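About us

Prornberg began with a shelf of things that had no proper home. When Blažena Dvořáček closed her gift shop she had 44 boxes left over, full of little pots, cups, trinket dishes and whatnots, and she couldn't bear to see them go for next to nothing. Three of us said we'd help her sort through the lot over a weekend. That was some years ago now, and I'm pleased to say we are still sorting, although we have a proper room for it these days, with good tables and a kettle.

What we do is simple enough to say and rather slow to do. People send us small household things, the sort that sit on windowsills and bathroom shelves, and we look them over, clean them, write them up and find them a new owner. Every piece gets its turn on the table with a clean sheet of white paper under it, so that a chip or a hairline crack has nowhere to hide.

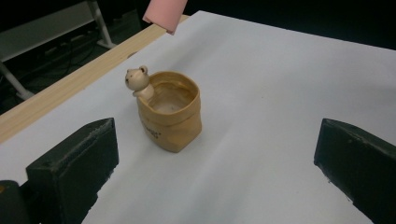

Roland Dawber

I have a soft spot for the paper bag pots, I'll admit. The potter has gone to the trouble of putting in all the soft creases of a real sack, then rolled the top over into a fat cuff, and there's a tiny pale bear hanging on to the edge by one paw – who wouldn't want that next to the sink? The caramel glaze is lovely too. There is some small dark lettering on the front, and lettering always sends Hye-jin Han off to her reference books, where she is happy for hours.

Hye-jin does our writing up. Peter Hubáček looks after packing and wraps everything as though it were going by camel, and Blažena still has the final say on prices, which she sets lower than the rest of us would. I answer the letters and wash the cups.

We take in all sorts, and we like the everyday things just as much as the pretty ones. A good half of any table will be plain cups and bits of coloured plastic, and these find homes as well. We handle up to 60 pieces in a busy week and keep each one for at least 14 days before it goes on the list, in case the sender has a change of heart (it happens more than you'd think, and we never mind a bit). 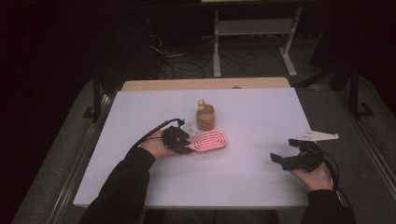

Pink oval piece with a spiral pattern, and a small brown cup behind it.

If you have a drawer or a cupboard you'd like us to look through, do write first and tell us a little about what's in it. We enjoy the stories nearly as much as the things themselves – please don't feel you must keep it short.

Last updated: August 2022

Comments

Marjorie T.
I bought one of the bear pots for my sister and now I want it back. Are there any more?

Roland Dawber
Marjorie, I'll keep an eye out for you. Drop us a line so we have your address.

Keith
Do you take egg cups? I have rather a lot of them from my aunt.

Blažena Dvořáček
Yes please, Keith. Any number.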